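Reading Health Claims, Session 4: Breakfast cereals and the "part of a balanced diet" problem
Course notes prepared by Marietjie Dlamini. Revised November 26, 2022.

Bring these notes with you. We will work from them in the second half, and the reading by Soltani needs to be finished before you arrive.

1. What the front of the box is for

The front of a cereal box is advertising. The back and sides carry the information the maker has to give, usually in smaller type. Students tend to nod at this and then go straight back to quoting the front of the box in their essays, so I will repeat it next week as well.

Take the phrase "source of fibre". It tells you that the product meets a threshold. It doesn't tell you how much sugar came along with the fibre, or how the cereal compares with plain oats, or whether anyone eating it was short of fibre in the first place. A claim can be true and still leave you knowing very little.

The same goes for "wholegrain". Ask how much, and ask what the rest is.

2. Portion sizes

Most panels give figures per 100 g and per serving. The serving is often 30 g. Before the session, pour out what you would normally eat, weigh it, and write the number down before you look at the packet. Last August's group did this, and several of them had been eating more than a serving without knowing it. I don't want to make too much of that. It was one small class, and people who know they are being weighed against a packet behave oddly with a spoon.

Do the sum for sugar both ways, per packet serving and per your own bowl. If your bowl is 40 g and the packet assumes 30 g, every figure in the serving column is a third too low for you.

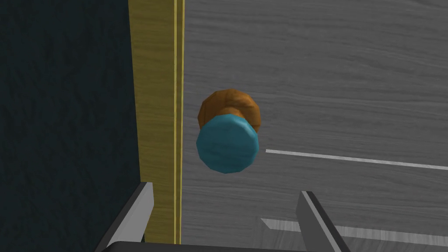 The per 100 g column is the one to use when you compare two products. Serving sizes differ between brands and are set by the maker, so the serving column can make a sweeter cereal look like the modest one. Check that you are reading the same column on both packets. This sounds too simple to need saying, but I mark the homework.

3. Does breakfast make you thin, clever or neither?

You will all have heard that breakfast is the most important meal of the day. Ask who says so, and on what grounds.

Much of the support comes from observational studies. People who eat breakfast differ from people who skip it in all sorts of ways: sleep, income, smoking, shift work, how closely they follow health advice generally. Statistical adjustment helps with the things that were measured. It can't do much for the things that weren't.

Trials, where people are told to eat or skip, get round some of this but bring troubles of their own. They tend to be short. Participants can't be kept in the dark about whether they have had breakfast. And "breakfast" might mean eggs in one trial and a sugary cereal in the next, which makes pooling the results a doubtful business.

Kgomotso Kruger takes a kinder view of the school breakfast work than I do, and she will put her side in session 5. My own position is that feeding a hungry child is worth doing whatever it does for test scores, and that tying it to test scores was a mistake.

4. Added vitamins

Fortification is the strongest card the cereal makers hold, and it shouldn't be waved away. For some people fortified cereal is a real source of iron and folic acid. But a vitamin sprayed on to a sweet cereal doesn't cancel the sugar. Treat them as two separate facts and report both.

5. Homework

Choose one cereal you have at home. Copy out every claim on the front, word for word. For each, write what it says, what a hurried shopper would take it to mean, and what evidence you would want to see. Eight claims is plenty; stop there if your box has more.

Hand in to Chak-lun Kwan. Please staple it.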